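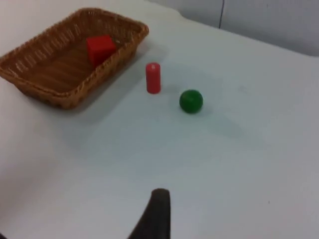
*A red cube in a woven wicker basket on a white tabletop.*

Oct 14, 2020

Boler, the small software company started by Stojan Milošević, has merged its web work with the design studio Flumar, and the two teams will carry on together under the Boler name. It's a change they've been talking over since June, mostly over long phone calls and far too much coffee, and we're very happy for them!

Many of our readers will remember Stojan from the evening talks he gave on building booking systems for small shops (the one on calendars ran well past closing time, and people stayed). He trained as an electrical engineer, drifted into programming while helping a cousin with a parts catalogue, and opened Boler with 3 people in a rented room above a bakery. With the Flumar crew on board, there are now 28 on the payroll, and everyone from both offices has kept their job.

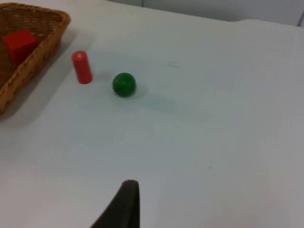

The first thing the joined company will look after is Sever, its scheduling program for clinics and neighbourhood centres, which has 827 paying customers at the moment. Stojan told us he would dearly love to see it reach 1000, but that he'd sooner get the French version right first, and he has asked the Flumar designers to begin with the sign-up pages and the colours, which he cheerfully admits he picked himself.

Customers don't need to do anything. Logins, prices and the support number all stay as they are, and invoices will still come from Boler. Older sites built on the Atanasov platform will be looked after as before, with a move to newer software offered to anyone who would like one. Questions can go to the usual support address.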